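Tomik gripper -- build gallery

We started the Tomik grippers in April, in the shared workshop at Skova. They are held by hand, and the jaws have a rubbery rim so they can pick up small things from a desk without marking them.

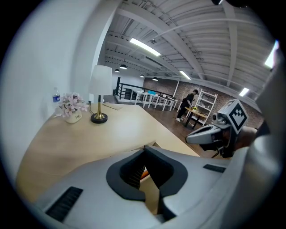 The first jaws slipped on anything smooth, so Barbara Jabłońska redrew them with deeper ridges. Printing a pair takes 50 minutes -- longer if the nozzle clogs. Parts have cost us 600 zł to date. The drawings go up on 24th May.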